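Rorna Community Forum > Shop Talk > Cell setup and house rules

Thread: Cloth on the table, yes or no? (and the cable rule)

hashini_m
So I've been asked to write the house rules for our arm cells, and I'm stuck on two of them. We do scooping and pouring mostly, small stuff, low speeds. My draft is 27 rules long, which Tahsin says is 25 too many. Ha.

The first one I can't settle is table covers. I like a white cloth, it's easy on the bowls and I can see spills. But it creeps! By the end of a long run mine has a ridge in it somewhere. Do you folks ban cloth, or clamp it, or just live with it?

The second one is cables. My draft says "no hanging cable inside the reach of the arm, ever." Too strict?

pludel_pete
Ban cloth. We had a fold catch under a tray and the arm dragged the whole setup sideways. Silicone mat, screwed down at the corners, done. I wouldn't even put it up for a vote.

T_Kumarasinghe
I'm the Tahsin who complained about the 27 rules, hi. Pete, mats are great until you need to change the layout twice a day. We've logged 947 scoop runs on cloth at the Lostunlow shop and had 2 stops that I'd blame on the fabric. Smudges don't bother me. A raised fold does, even way off in a back corner, and I'd like the rule to say that in plain words.

This is the kind of setup we're arguing over, arm holding the scoop over the bowl, cloth bunched up on the right, a couple of long cables hanging down that side:
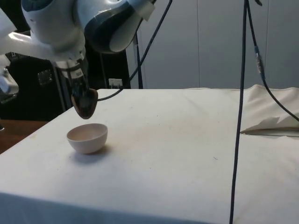
Draft rules, take 2 (please pick these apart)

1. Pull the cloth flat before every run, all the way out to the corners. If it won't stay flat, swap it.
2. Nothing goes under the cloth or half under it. Boards and sheets come off the table.
3. Loose cables get tied back outside the reach of the arm. The cable to the gripper gets enough slack for the full wrist turn and no more.
4. Connectors don't hang in midair. Fix them to a post or the wall.
5. Check the tool in the gripper by hand, with the arm stopped, before you hit start.
6. Write the cover type in the run log.

habibur_a
I like 1 and 5. Number 4 I'd argue with. Sometimes a connector is hanging there so you can pull it fast, and I'd rather have it in easy reach than zip-tied behind a cabinet. Could it say "supported within 38 inches of the operator" or something like that?

pludel_pete
If you need to yank a plug in a hurry you've got a bigger problem, which is where your stop button is.

habibur_a
Fair, but I meant swapping tools, not emergencies. We change grippers a lot.

hashini_m
OK so "supported, and reachable from the front." No inches, people will just argue about where you measure from. And Pete, I'm keeping cloth, sorry! I'll add a line that mats are preferred if the layout is staying put.

pludel_pete
I can live with "preferred." Still think you'll be back in November asking where to buy mats.

T_Kumarasinghe
Can we get it on one page? Please?

hashini_m
Working on it. I'm down to 11 and the font is only a little bit small. Will post the file once Obaidul has had a look at the cable wording.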